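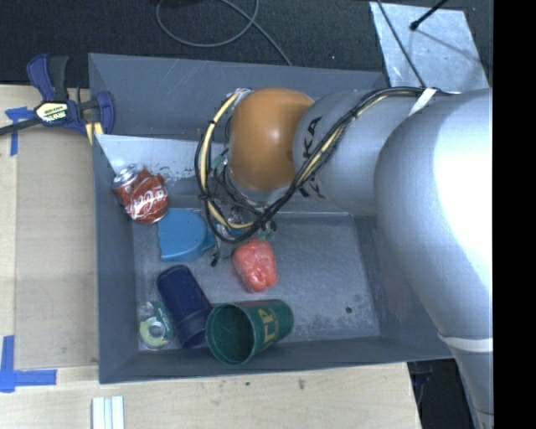

Features > Work > Sorting

The cans come first because they are easy. At the Rebane depot in Zokbridge, a crushed can goes into the metal cage and the next thing comes out of the bin. It is the rest of the load that takes up Liliana Tedesco's Monday.

Tedesco runs the sorting room, a long space with a row of benches and one door to the yard. The town's mixed recycling arrives there in March much as it does in any other month, with a few more paint tins. Last year the room handled 1120 loads. Each one was tipped, spread out and picked over before anything was baled.

"People think it's paper and bottles," she says. "It's paper, bottles and whatever was on the counter that day."

The depot's gray bins get hard use. The floors scuff first, then the walls pick up scratches, and a bin stays in service until it cracks. Gunārs Luik, who looks after the equipment, keeps 138 of them going. He has tried lighter ones from a supplier called Tametti and went back to the old kind after two winters.

A drink can that has been flattened takes up less space at home, and most households that bother to crush them do it with a foot. Luik would prefer they didn't. A flat can slides under cardboard and gets baled with it, and the paper mill sends back bales with metal in them. A can left round is easier to find.

Lids are another sore point. Zokbridge changed its rules on them 2 times before settling on the present one — plastic lids stay on the bottle, metal lids go in loose. The leaflet that explains this is printed on paper the depot can't easily recycle, a fact Tedesco has raised with the town more than once.

Cans from the room go to Suma, a scrap dealer across the river, in a truck that comes at seven in the morning. Suma pays by weight and takes off for moisture. Almost 21 percent of what comes in through the yard door still ends up as trash. Tedesco would like that lower by next spring. She has asked for a second bench near the door, where the light is better, and Luik has measured the wall for it.

News Features Food Outdoors Archive

Contact the magazine | © All rights reserved | Back to top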